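Dining table

A dining table is a table used mainly for eating meals. It has a flat top, held up by legs, a pedestal or trestles, and is made high enough for people to sit at with chairs. Wood is the most common material - glass, stone and metal are also used.

Rectangular tables are often chosen for long rooms. A plain wooden one may stand on four tapered legs, leaving the ends open for extra seats. Between meals the top commonly holds mugs, cups, bottles and bowls of food. 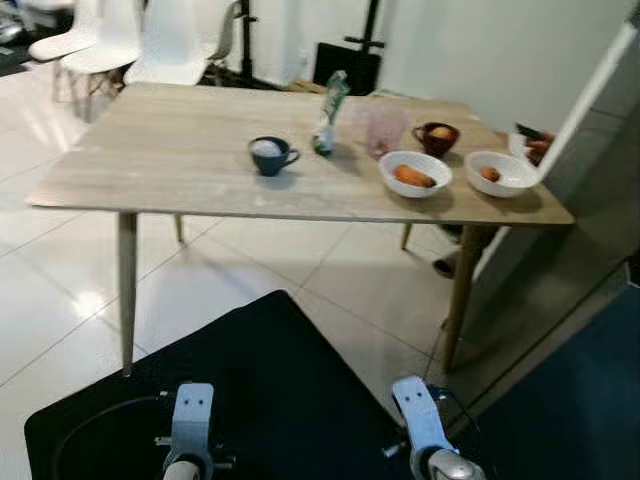 How is a wooden dining table cleaned? Wipe it with a soft damp cloth and dry it along the grain.

Scuffs tend to gather near the edges, where dishes are slid on and off. Light marks in an oiled top can be rubbed down with fine paper, usually 300 grit or higher, and oiled again. Lacquered tops are harder to repair in one spot and are often refinished whole. Placemats and coasters reduce wear - felt pads under the legs do the same for tile and wood floors.

Related articles
Trestle table
Drop-leaf table
Bowl
Mug
Grevar chair
Waltix folding table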